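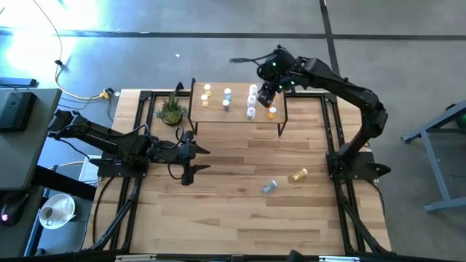
February, bench notes, Vurinus arms

Both arms are finally bolted to the black extrusion and I love how stiff it is now! Lungile talked me into the butcher-block top (she was right, the bottles don't skate on it the way they did on the old white board). Set the speed limit to 500 in the config and left it there all evening.

The right arm does the shelf work for now, and the left just parks with its fingers open until I sort out its wrist cable, which droops too low for my taste. Charmaine wants a clip at joint 7, I'd like a longer sleeve.

To do: order 12 more T-nuts from Gerlach, re-zero the left gripper, try the orange bottle again with softer pads.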